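Eynon Household Reuse
Thread

1/ Our July collection for first-time tenants is now open. Residents of Kadville who are clearing a kitchen or living room are invited to donate sound, clean household items at the Rasier Street counter.

2/ Last year 1,974 items were passed on through this service. Kitchenware remains the category most often requested, and stocks of bowls and cooking pots are low.

3/ We accept bowls, metal pots, plates, cutlery, storage boxes and small trays. Boxes may be of any size up to 40 cm along the longest side. Lids should be taped to the item they belong to.

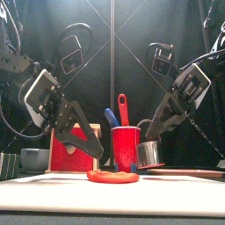 Bowl, metal pot and boxes on the sorting table, including a red box with a light wooden frame.

4/ Boxes are particularly welcome. Many new tenants have little built-in storage, and a firm box will serve for letters, tea towels or spare cutlery. Please empty them before handing them in. Items left inside cannot be returned.

5/ We are unable to accept chipped glass, non-stick pans with a damaged coating, or electrical goods of any kind. Electrical goods should be taken to the Stusturura depot, where Jasper Geerts and his colleagues carry out safety testing.

6/ Donors bringing more than 17 items are asked to book a time with Cadi Foulkes at the counter. Smaller donations may be brought in between 9.30 am and 4 pm without an appointment.

7/ Tenancy support workers may request a kitchen set on behalf of a household. The form has been shortened this year and now fits on one page. Completed forms should be addressed to Tegwen Llewellyn.

8/ Correction to post 6: the counter closes at 3.30 pm, and the last booked appointment is at 3 pm. We apologise for the error.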